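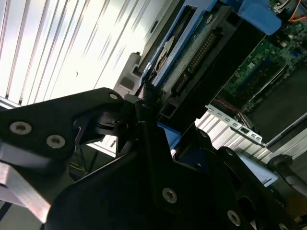 Open chassis, drive in its blue carrier, ribbed panel at left.

To: Wendville hardware list
Subject: Re: Drive carriers and reseating order
August 2022

> We have 10 of the Gandesmont chassis to go through before
> they ship to the Brarau site. Do you pull the drives first or
> leave them in the carriers while the lid is off? Also, what
> do you do about the connector strip next to the drive bay?
> Two of ours read as missing after a reseat.

Pull the drives first, and leave each one in its carrier. The blue rails run along the long edges of the drive, and if you take them off you will have to line up the screw holes again for no gain. Label the carrier, not the drive. Use a paint pen on the end face. Paper labels come off after the second or third insertion and end up in the fan.

On the missing drives: check the long black strip beside the carrier before you swap any cables. The gold pins are easy to lean on when you lift a drive out at an angle. On our batch, 3 units had a bent pin and all of them showed the same symptom you describe. A dental pick and a bright lamp at a low angle will do. Straighten once. If the pin moves a second time, replace the strip.

Order we use:

1. Power off, cord out, wait for the board light to go dark.
2. Lid off, stored flat.
3. Drives out in slot order, in carriers.
4. Inspect pins.
5. Blow out the bay, low pressure.
6. Drives back in the same slots.
7. Boot with the lid off and read the drive list.

We log hours at step 7. Anything that has grown more than 200 reallocated sectors since the February check goes in the scrap bin. Over 400 total, same bin, whatever the trend.

I still need the part number for the replacement strip. The Győri parts sheet lists two with the same pin count and different heights. If you have measured yours, please post the height to the list.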